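Looking After Your Records When the Heat Comes On

It happens in our house every January. The radiators start clanking, everybody goes around getting little shocks off the doorknobs, and I put on a record I've loved for half my life and hear what sounds like a bag of chips being opened behind the singer. For years I blamed the turntable. Then I blamed the dog. It was the dry air all along, and the dust that clings to vinyl as soon as there's any static about, and once I'd worked that out I began keeping the notes that grew into this page.

My collection stands at 1,689 if you count the singles (I do, and I will argue with anyone who doesn't), so I've had plenty of practice, and a few disasters too. The worst was a live album I left leaning against the hall radiator while I went to answer the phone. It plays like a ship at sea now. I still have it.

Start with the dry brush. A carbon fiber one is fine and doesn't need to be fancy. Set the record spinning, rest the bristles very lightly across the grooves for two or three turns, then draw the brush slowly off toward the edge. Don't press! You're only picking up what is sitting on top, and pressing just pushes it down where the needle will find it later.

For anything from a yard sale or a friend's basement you'll want a wet wash. I use distilled water with the tiniest drop of plain dish soap, and I mean tiny, because the first time I made it up I ended up with foam to my elbows. Tap water leaves minerals behind, at least where we live in Elside. Keep the label dry (an old plastic lid held over it works well), wipe around with the grooves using a soft microfiber cloth, then go over it all again with clean distilled water on a second cloth. Stand the record in a dish rack with nothing touching the playing side, and give it 90 minutes before you even think about putting it away.
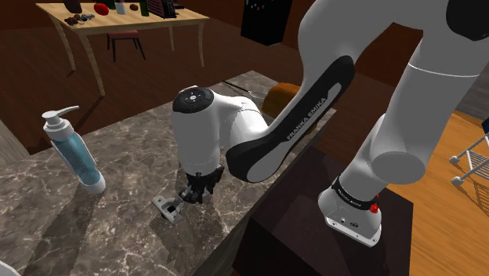
Yatziri Ventura wrote in to say that the dish rack is fine for LPs but she wouldn't trust it with her grandmother's 78s, and that I ought to warn people never to let rubbing alcohol near the old shellac ones, as it will eat right into them. She dries hers flat on a clean cotton towel, turning them once, and she swaps the paper sleeves every time.

She's quite right about the alcohol, and I should have put it in from the start. I've come around to her way on the sleeves as well. A freshly washed record going back into a dusty old paper sleeve is a bit like putting on yesterday's socks after a bath. I buy the lined kind in a box of 200 and they last me ages.

As for storage, stand everything upright, snug enough that nothing leans but loose enough that you can slide one out with two fingers. Records are heavier than you'd think, and a shelf that looks perfectly happy in spring may have a belly in it by fall, so put the box sets down at the bottom. Keep the whole lot off any wall with a heating pipe in it. A bowl of water near the radiator helps a little with the static, and so does a houseplant or two, though you'll want them well away from the shelf when you're watering.

And do look at your needle while you're at it. A soft stylus brush, back to front only, every few records. I keep mine in an egg cup beside the turntable, which my wife would like back.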